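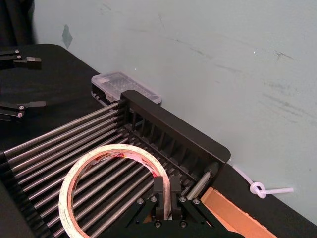 Progress report to the Daron fund, Sep 29, 2018

Well, the open day happened, and I'm still a bit hoarse from it! You asked for a short note on how your money is being put to use, so I'll start with that day and get on to the dull bits afterwards.

We ran the tape task as our main demonstration at Mornow. The two arms share one black-topped table, with the rack on it and a cardboard tray to work with, and people could stand close enough to see the fingers go into the middle of a roll. About 50 visitors came through, mostly from local packing firms, plus a very keen group from Naidu who stayed until we were putting the chairs away. They wanted to know why we bother with tape at all. I told them a roll is a surprisingly awkward thing to pick up — it's round, it has a hole in it, and you can take hold of it in several quite different ways, so it shows up a clumsy grip in no time.
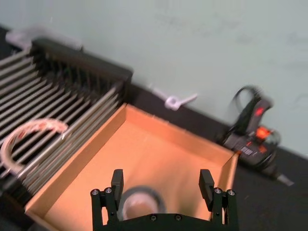
The tape task at the Mornow open day, with the tray on the table.

We gave 8 demonstrations over the day and 6 of them ran through without anyone stepping in. The other two stopped partway when a grip slipped, and I let the visitors watch us restart (they seemed to enjoy that more than the good runs, if I'm truthful). One man from Dasier asked if he could send us a box of his own rolls to try, and I said yes before I'd thought about where we'd put them.

On the money side, the day cost £2797, which covers hire of the room, printing and lunch. That's a little over what I'd pencilled in. The lunch was my fault, as I ordered for more people than had replied, but I can take the difference from our travel line if you're happy with that.

Next on the list are new finger pads and a proper go at the Dasier rolls. I'd like to hold a smaller visit in December, with longer slots and more time for questions. Could you let me know if any of you would like to come? I'll need names for the door.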